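Workshop notebook, Skerkville, Saturday

Dye bath for the Letum wool. I weighed 293 g of dry yarn and soaked it from 7 in the morning. The water here is hard, so I put in the softener first and waited until it was clear.

Recipe is the old Rallis one, with madder at 219 g. I kept the heat low — last time I was impatient and the color went brown.
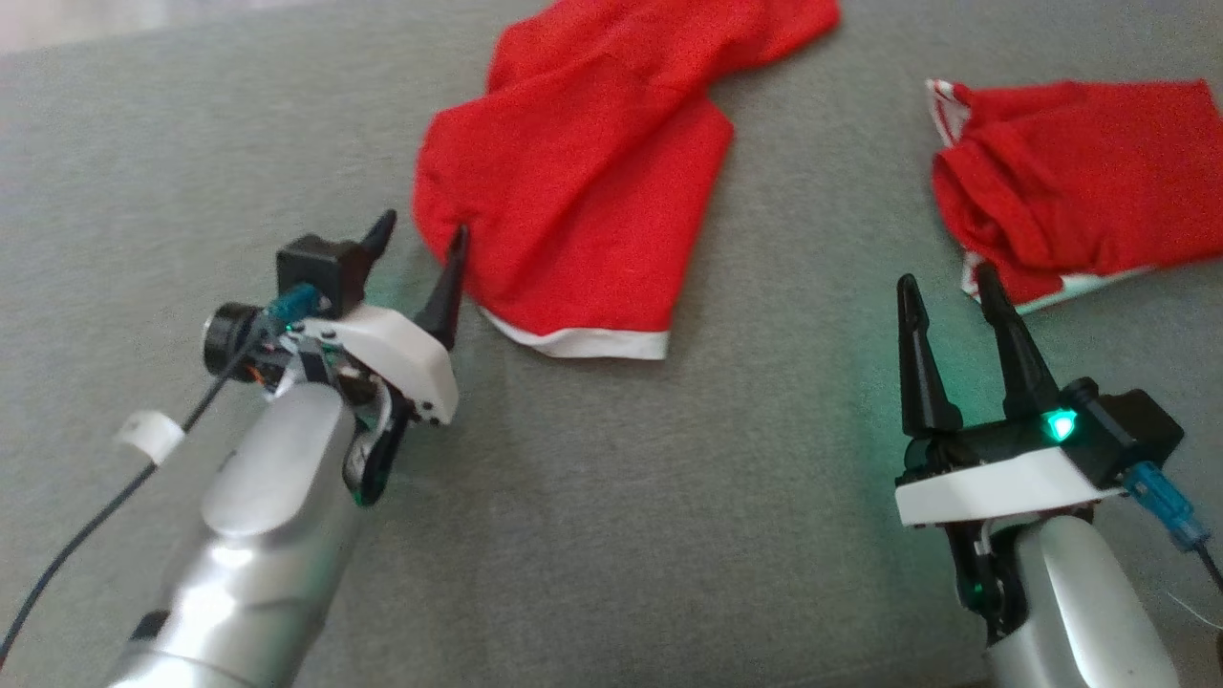 Can the alum go in together with the madder? It is better to do it before, in a separate pot, and let the yarn rest in it overnight.

After the first hour the skeins looked more orange than I wanted. I added a small spoon of chalk and turned them every 17 minutes. The Grullix thermometer is slow, please wait until the number stops moving before you write it down.

Red cloth on the gray fabric:

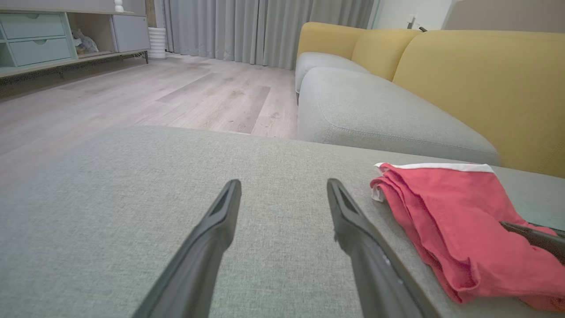

Rinsing and next batch

Three rinses, the last one with a little vinegar. Dry weight still to be measured. For the next batch I have 277 g of yarn, same sheep, and I want to try it without chalk. The second pot must be scrubbed before.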